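[toylending] Re: Block sets coming back short
From: Hawi Tefera
Date: 14 Oct 2023
To: toylending list

Nabila Hidayat wrote:

> We have had a bad run with the wooden block sets since the summer. Of the
> last six returns, only one came back complete. People are nice about it and
> say they will look under the couch, and then we never hear any more.
>
> Yoga thinks we should stop lending blocks and keep them for use in the room.
> I don't want to do that, as they are what the families with two- and
> three-year-olds ask for most. But it takes so long to check a set in that
> there is a line at the desk by the time we are done.
>
> Two questions. How do other libraries check blocks in? And what do you clean
> them with? We have been using a spray and the yellow ones are going sticky.
>
> Nabila Hidayat
> Clilitz Toy Library

Nabila,

We went through the same thing at Fluncombe two years ago. I'll take your questions in order and then add a couple of things you didn't ask.

On checking in, we stopped counting and went over to weighing. Each set has a cloth bag, and the bag has a tag with the weight of the full set, bag included. When it comes back it goes on a kitchen scale. If the number is right, or close, the bag goes on the return shelf. If it's low by more than a small block would account for, we open it up and look. A set takes less than a minute this way and the person is still standing there when you find out something is missing, so you can tell them which shape it is.

The scale we use is an ordinary kitchen one. Make sure it goes high enough. Our first one topped out well under the weight of the big set and we had to weigh it in two halves, and then somebody lost track of which half they had done. Wood also changes weight a little through the year. The sets are heavier in August than in February, by enough that you will see it on the display. We reweigh everything in November and again in spring and write new tags.
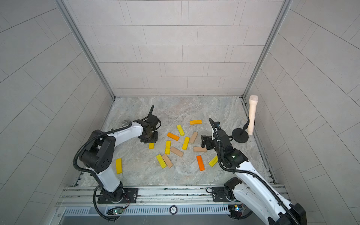 What weighing won't catch is swaps. We had a set come back at the correct weight with two blocks from some other brand in it and two of ours gone. We let that go. The family probably has our blocks at home and doesn't know it. If you want to be stricter, put a mark on one end of every block. We tried a burned-in mark with a cheap wood burning pen, and it held up well on the plain ones but looked bad on the painted ones, where the paint bubbled. A dot of permanent marker under a coat of clear finish is good enough for the painted ones. Check that the finish is rated safe for toys once it has cured, and give it the full cure time on the can. We rushed the first batch and they stuck together in the bag.

On sets that come back short, we don't charge for missing pieces. We did for a while, 99 cents a block, and all it got us was people returning bags late because they were embarrassed. Now we send one reminder after two weeks and drop it. Most pieces turn up. We keep a jar at the desk for strays, and people put things in it without saying anything, which I think suits everyone.

Something that helped more than the fine did was making the sets smaller. We used to lend the entire Krishnan set in one tub because that was how it was donated, 231 pieces with all the arches and half-rounds. Nobody's two-year-old needs that. Izzati split it into smaller bags, each with a mix of lengths and one or two odd shapes, and now a bag comes back complete far more often. It also means four or five families can have blocks at once from what used to be a single loan. A few of the older kids complained that they couldn't build tall things anymore, so we let members take two bags if they ask. 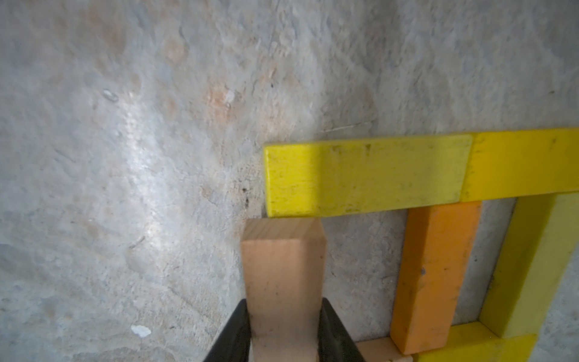

An unpainted block stood on end.

Cleaning. Please stop using the spray. The sticky feel is most likely the paint softening, and once it has gone that way it won't come back. You can sand those and leave them bare, or retire them. What we do for painted and plain alike is a cloth wrung out in warm water with a drop of dish soap, then a second cloth with just water, then straight onto a towel in one layer to dry overnight. Don't soak them and don't pile them up to dry. Soaked blocks raise a fuzzy grain and some of ours split along the end. If a plain block does go fuzzy, a light pass with fine sandpaper fixes it.

For anything that has been in a mouth we wipe a second time and set it aside for a few days before it goes out again. I know some libraries use diluted vinegar. Veerle De Haan posted a long message about that last year and it should be in the archive under "vinegar or not". She was for it. We found the smell hung around in the bags and went back to soap.

Wash the bags too, by the way. It took us an embarrassingly long time to think of it. 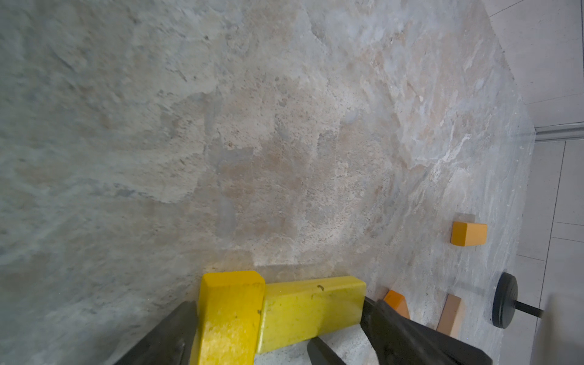
Photo: Izzati Gunawan

Scratches and worn corners I would leave alone. Parents don't mind, and the kids certainly don't. The ones to pull are splinters, cracks you can get a fingernail into, and paint that flakes when you rub it with your thumb. We go through one bag a week at the desk when it's quiet instead of trying to do them all in one day. Pulled pieces go in a box and Yoga's old plan of using them in the room would work fine for the merely ugly ones.

About Yoga's idea in general — I would not stop lending. If you need to cut something, cut the marble runs. Every library I have talked to says the same. They take forever to check, the small parts rule keeps them away from the youngest members, and one missing connector makes the entire thing useless. A block set with three blocks missing is still a block set. We took ours off the lending shelf in the spring and set it up on the long table, and I haven't had one request to bring it back.

If it helps I can send you the tag layout we use. It has the bag number, the weight, the date last weighed and a line for notes. We print them on card and they last a year or so before the string hole tears. Our catalog is in Satport and it has a spare field on each item record, so we put the weight in there as well in case a tag goes missing. If you are still on paper, a sheet taped inside the cupboard door does the same job.

One more thing on tolerances, as people always ask. Our smallest cube is very light and will get lost in the seasonal drift, so we don't chase it. On the heavy bags I would open anything that is off by a long block or more. If a bag is 500 grams down, somebody has left a handful of them in the car.

Let us know what you decide about the yellow ones. I'd be curious whether it is only that color, as we had trouble with our reds and never with the yellow.

Hawi Tefera
Fluncombe Toy Library

_______________________________________________
toylending mailing list
To leave the list, send a blank message with "unsubscribe" in the subject line.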